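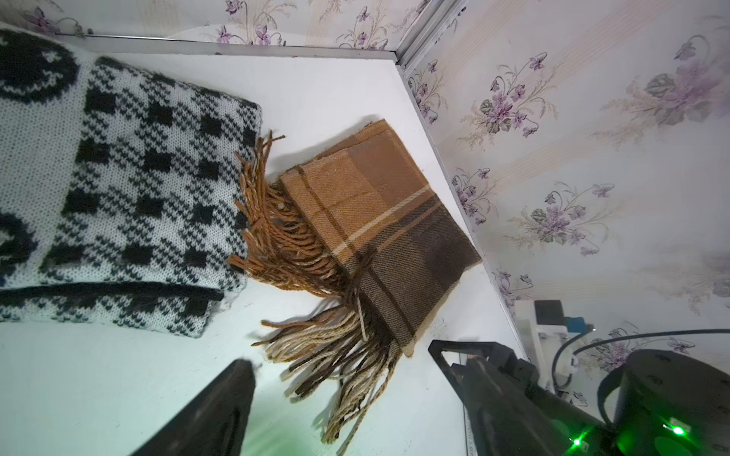

Source: Grarstead project archive, May 28, 2020.

4. Data and Method

4.1 Transaction records

The analysis uses transfer records from Skoryk, a mid-sized exchange, and from Nallholm, a payment processor that settled part of the exchange's outgoing traffic. After duplicate entries were removed, 2394 addresses remained. Of these, 1713 had at least one transfer to an address outside the exchange, and only these were carried forward. Addresses whose lifetime volume fell below 300 dollars were kept in the graph but given no label, as small balances are often leftovers from fee rounding.

Labels came from two places: the exchange's own closed compliance cases, and a manual review in which two analysts read each transfer chain separately. Where the analysts disagreed, the address was marked unresolved and left out of training.
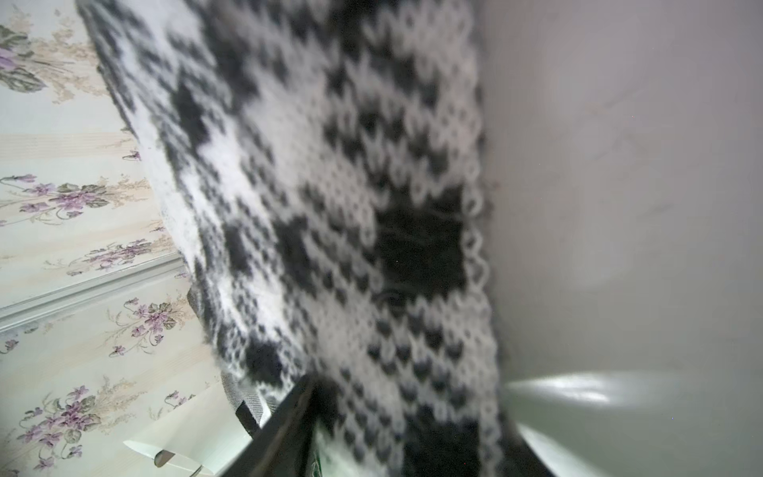 4.2 Clustering of addresses

We grouped addresses by shared spending. Two addresses that sign inputs to the same transaction are assumed to have one owner, unless the transaction matches a known mixing template. The exception matters. Without it, a single mixing round can merge hundreds of unrelated owners into one cluster, and every later measure of flow is then wrong. Change addresses were assigned only when exactly one output was new to the ledger and the other had been seen before.

Peeling chains — long runs in which a small amount is split off at each step — were followed for some 2000 hops at most. Beyond that point the remaining balance was treated as lost to tracing.

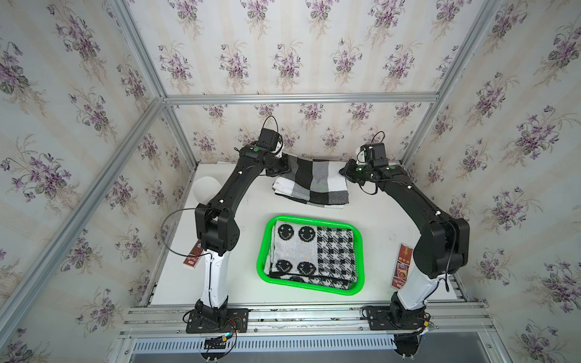

Ingvar Hviid objected, on reading an early draft, that the hop limit favors patient launderers, and that a limit on elapsed time would be harder to game. We tested a time limit on the Nallholm subset. It changed the ranking of clusters slightly but left the list of flagged addresses the same, so the hop limit was kept.

4.3 Scoring

Each cluster received a score from the Skarnach model, which weights inbound flow from labeled addresses by the share of funds that can still be traced. Scores were not adjusted for price changes between deposit and withdrawal. Clusters with fewer than two labeled neighbors were scored but are reported separately, and we draw no conclusions from them.

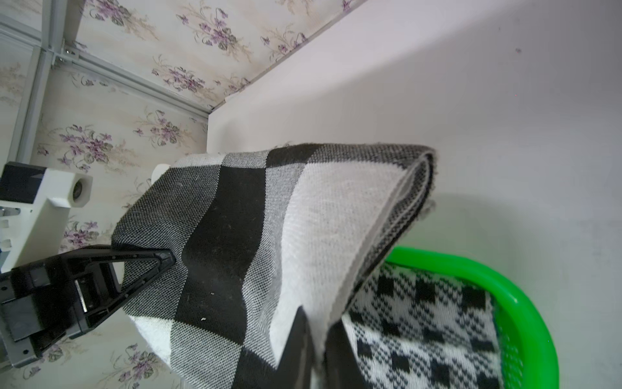 Figure 1. Gripper holding a checked scarf.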